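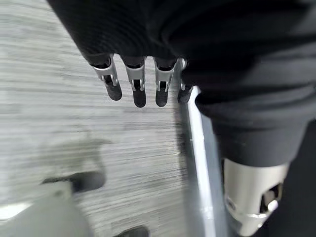 Zokeo wrote back overnight that the desync is on our side and that their relay passes every packet in the order it gets it. They attached a relay log and asked us to stop resending the lobby snapshot on each reconnect. The log agrees with them as far as I can read it.

Notebook, netcode, 21/11/2020
Build 449, Vidavico client against the Prunport test server

Goal for the session: find out why two clients in the same match disagree on unit positions after one of them drops and comes back. First seen in August, put down to packet loss at the time, never closed.

Setup. Two desktop clients, one laptop client on wireless, server on the Prunport box with tick logging on. Tick length 65 ms. Map is Harahap, small variant, fixed seed 751. Bots on both sides so that input is the same every run. State hash written to disk at the end of every tick.

Run 1. No forced drops. Hashes match on all three clients to the end of the match. Good baseline.

Run 2. Laptop pulled off the network for a few seconds mid-match, then let back in. Snapshot loads, hash matches on the first tick after rejoin, then diverges 5 ticks later. Desktops stay in agreement with each other and with the server.

Run 3. Same as run 2, drop moved to the opening phase before any units have spawned. No divergence.

Run 4. Drop during combat again, this time on a desktop client with a cable. Diverges after the same number of ticks as the laptop. Wireless is ruled out.

The constant gap pointed at something with a fixed delay. Diffed the state dumps by hand. First field to differ is the attack cooldown on ranged units. The snapshot stores the cooldown as ticks remaining, but the loader adds it to the match start tick where it should add it to the current tick. Any unit in mid-cooldown comes back with its timer already expired and fires early. With no units on the field there is nothing to get wrong, which fits run 3.

Patched the loader locally. Repeated runs 2 and 4, hashes match to the end in both. Have not tried two clients dropping together.

Side issue: the random generator state is in the snapshot twice, once in the header and once in the world block. Both copies are equal in every dump I opened. The loader reads the header copy. Leaving it alone until the format version changes – old replays depend on the layout.

Still open
Replays recorded before the patch that contain a rejoin will now play back differently. Need a version flag in the replay header.
Snapshot resend: Zokeo is right, the client asks for it again on every reconnect attempt even if the last one is still in transit. Separate ticket.
Same test on the large Harahap variant, several seeds, overnight.
Tick logging is still on at Prunport. Turn off before the next public playtest, the disk is small.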